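Binstead workshop teaches robot arms to pack a school bag 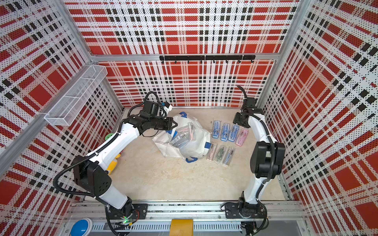 Compass sets laid out beside a carrier bag in the two-armed cell at Binstead.

Anyone who has ever packed a bag for the first day of term will know that it is fiddlier than it looks, and the team at Trorkance has spent a good part of the spring finding out just how fiddly it can be when the hands doing it belong to a robot.

The work is part of a project called Nura, which began at the firm's Binstead workshop in April. An operator guides a pair of white robot arms by remote control, picking up slim boxed compass sets and putting them into a soft plastic bag with blue handles, while the movements of both arms are recorded from start to finish. So far the group has saved 257 complete runs, each lasting roughly 30 seconds (the early ones took a good deal longer, we are told, and there was plenty of tea drunk in between).

The bag has proved the hardest part by some distance. A box keeps its shape when you take hold of it, but a thin bag sags and folds and never lies quite the same way twice, so operators are asked to crumple it differently before each run and to turn the cases to a new angle as well. New operators practise for 2 hours before any of their runs are kept – and most of them, it must be said, ask for a little more.

Manalo, the stationery wholesaler that supplied the compass sets, hopes the method might one day help with its back-to-school orders. The next round of recording will add pencil tins and rulers, and will go on into the summer.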